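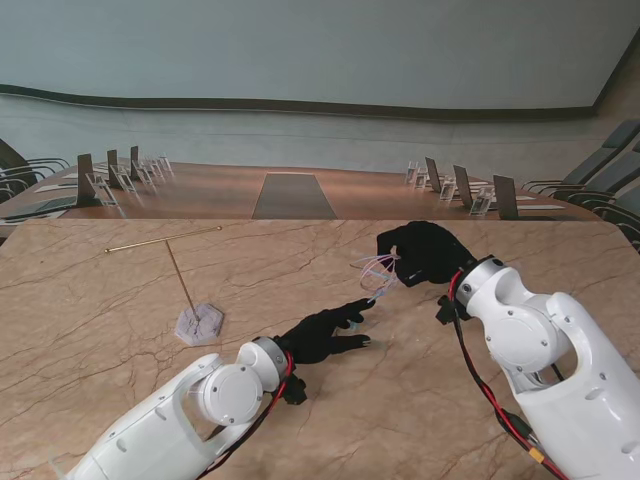
4.2 Etching and cleaning practice on veined stone

The survey of public buildings in Gelusitz covered 70 interior stone surfaces, most of them counters, window ledges and wall linings installed when the town's savings bank and post office were rebuilt. Section 4.1 dealt with cracking. The present section turns to etching, by which we mean the dulling of a polished calcite surface after contact with a mild acid. Vinegar, fruit juice and several bathroom cleaners are common causes.

Etching was recorded on 21 surfaces. It was found most often on horizontal stone within reach of the public, and the marks tended to cluster near the front edge, where cups and wet bags are set down. Wall linings were affected mainly in washrooms, in a narrow band above the basins. Stone from the Telik quarries made up the greater part of the sample, and its share of etched surfaces did not differ in any useful way from its share of the whole.

Color had a clear effect on whether damage was reported. On plain white stone, staff described dull rings and drip lines without being asked. On beige stone with darker branching veins (Figure 6), the same staff often said that the surface was in good order, although gloss readings taken at the same visit showed a loss. Pattern seems to draw the eye away from changes in shine. This agrees with notes in the Þórarinsdóttir collection, where complaints about counters in older hotels refer almost entirely to pale, even stone.

The finding matters for maintenance planning. Where a repair budget depends on complaints, patterned stone will be treated late. By that time light buffing may no longer restore the finish, and the whole panel must be honed and polished again. 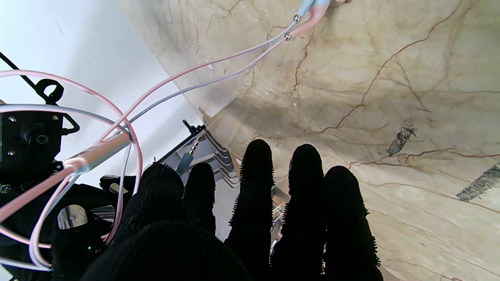
Cleaning records were available for 12 of the buildings. They were kept in different ways, and some listed only the name of a supplier. Where the product could be identified, it was usually a general floor cleaner diluted by eye. Two buildings had changed to Juseck, a neutral soap sold for stone, and had written instructions for its use posted inside the supply closet. In both, the gloss readings on the main counter were close to those on the protected strip beneath the bell or card tray. We do not draw a firm conclusion from 2 cases, particularly as both counters had been polished again in January of the survey year.

Sealers were mentioned in many of the interviews, often with the belief that a sealed surface cannot be etched. A penetrating sealer slows the uptake of oil and colored liquids but leaves the calcite at the surface exposed. Acid will therefore mark a sealed panel much as it marks an unsealed one. Instructions issued to cleaning staff should treat staining and etching as separate problems and should say which products are suitable for each.

Gloss was measured at three points on each surface with the meter held flat and the stone dry. Readings that fell directly on a wide vein were repeated on the nearest clear ground, as veins in Telik stone take a slightly lower polish than the material around them. The uncorrected values are given in Appendix B. Section 4.3 compares them with the readings taken on terrazzo floors in the same buildings.

Related items
Joint fillers in interior wall linings
Salt damage at the base of stone stairs
Terrazzo floors in Gelusitz: a condition survey
Reading gloss on patterned surfaces

Contact the editorial office | Copyright and reuse | Back to top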